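Looking after drinks dispensers at home and in the village hall

Posted 2026-04-22 by Piroska Fülöp

If you have ever put on a big family breakfast, or helped out with the teas at a summer fair, you will know how lovely it is to have the drinks in a proper dispenser with a tap, so that people can help themselves and you can get on with the eggs. I bought my first one years ago for my sister's anniversary do in Surkby and have hardly stopped lending it out (it comes home with a different sort of squash in it every time!). A few of you have written in asking how to keep them nice, so I've gathered up the habits that have worked in my kitchen.

Start with where they stand. You want a firm, level table with a wipeable top, and you want the tap near enough to the front that people aren't leaning over the tray with their sleeves in it. If you're putting out a pair, leave yourself a bit of a gap between the trays so you can get a cloth down there, and set the cups to one side, where they won't get knocked when somebody reaches for the tap.

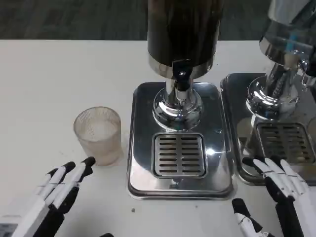

Two dispensers side by side on a white table, each with its own drip tray and slotted grate.

Now, the tray. Everyone remembers to wash the tank and everyone forgets the tray, and then wonders why there are fruit flies in June. Lift out the grate if yours comes away, and soak it in hot water with a squirt of washing-up liquid while you get on with the rest. An old toothbrush is the best thing I know for getting between the slots. If juice has dried on hard, a paste of bicarbonate of soda and water left on for 6 minutes will usually shift it, and then you can rinse it off and wipe along the lip of the tray, where the stickiness likes to hide.

For the tap, fill the tank with warm soapy water and run a good jugful through, working the lever open and shut a few times as you go. Follow with clean water until there are no bubbles left. If the tap unscrews, do take it apart every so often, but lay the bits out on a tea towel in the order they came off. My friend Chiharu Tsuchiya didn't, and we spent most of an evening looking for a rubber washer that had gone into the sugar bowl.

Cups deserve a mention too. The ones with fine ridges or a pattern round the outside are easier to hold and don't show every fingermark, though they do like to collect dried juice in the grooves, so give them a quick go with a soft brush instead of only a sponge. 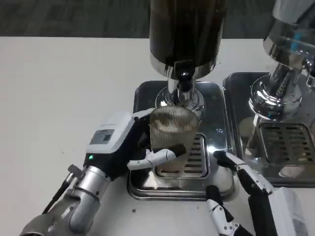

Hold the cup well in under the spout before you open the tap, and keep hold of it until the last drip has fallen. It sounds fussy, I know, but it saves a great deal of mopping, and children pick it up quickly if you show them once. Stop a finger's width short of the rim, too, or the first few steps back to the table will undo all your good work.

Stainless steel shows water spots terribly, especially if your water is as hard as ours in Zornau. I go over the tray with a barely damp cloth and a few drops of white vinegar, rinse it, and then dry it straight away with a clean, soft one. Please don't be tempted by a scouring pad, however cross you are with it. The shiny parts only need a dry cloth and a bit of patience.

When it's time to put everything away, leave the lid off and the tap open overnight so the air can get through. I store mine in the bottom cupboard with a folded tea towel inside the tank, and the grates wrapped up separately so they don't scratch anything.

Next time I'll be tackling tea urns and limescale, so do send me your questions before I start.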